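The Sunday Gravy Problem
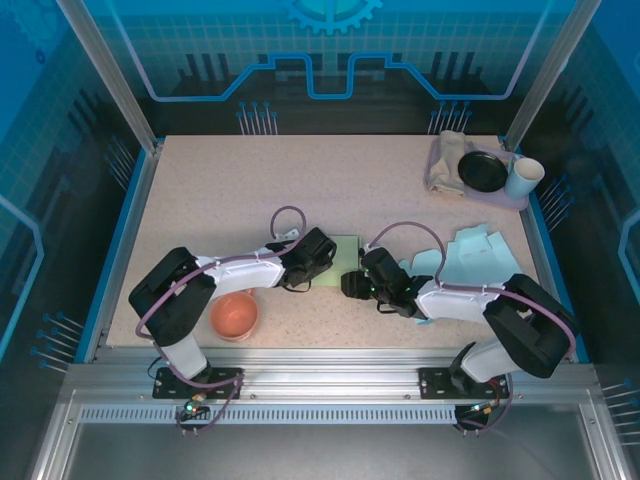
Two arms, one speckled tabletop.

So my grandmother's meatball recipe was written on the back of a Storent furniture receipt, and for most of my life I thought "30 Dondach" was an ingredient. I'm not kidding. I pictured a little jar of something brown and salty that you could only buy in her old neighborhood, and I figured that was why mine never tasted like hers.

I finally asked my cousin Kirsty Hollis, who got the good pots when Gran moved in with Aunt Ahn (I got the receipt and a colander).

"Dondach's a bakery," Kirsty said. "Was a bakery. She bought her stale rolls there. Thirty cents a bag."

Thirty cents a bag! I'd been using crackers. Years of crackers!

I decided to make them properly for my mother's birthday in June, and because I can't do anything small, I told everybody I was making the whole dinner, gravy and all (we call it gravy, it's tomato, don't write to me). I bought pork and beef and the good cheese. I left a bag of rolls open on top of the fridge for two days and yelled at my husband whenever he went near them.

The morning of, I soaked the rolls in milk and squeezed them out, and it felt disgusting and exactly right, like something I'd watched her do when I was too short to see into the bowl. In went the meat, the eggs, the parsley, a lot more garlic than the receipt said. I rolled them the size of a golf ball. I browned them in batches and ate the first one standing over the sink with my eyes closed.

It wasn't hers.

It was good! It was way better than the cracker ones. But hers had something sort of sweet at the back, and mine just tasted like a meatball. I called Kirsty with grease all over the phone.

"What am I missing?"

"Did you do the onion?"

"There's no onion on here."

"Turn it over."

I turned it over. The other side was the receipt, one kitchen table and four chairs, $860, and I'd looked at it a hundred times. But down at the bottom, under the total, in pencil so faint I had to take it to the window, she'd written: onion, grate, cook slow, don't let Frank see.

Frank was my grandfather. Frank hated onions. He wouldn't have one in the house, he'd send back a salad, he told waitresses he was allergic. He ate those meatballs every week of his married life and had seconds.

I laughed so hard I had to sit down on the floor. Then I got up and grated two onions and cried for the regular reason, and cooked them in butter on the lowest flame I've got until they were the color of a paper bag. I'd already rolled most of the meat, so I smooshed it all back together and started over. Dinner was going to be late. I didn't care.

My mother took one bite and put her fork down.

"Who told you about the onion?" she said.

"You knew?"

She looked over at the wall where we keep his picture, and I swear she lowered her voice.

"Pass me another one," she said, "and put that receipt away."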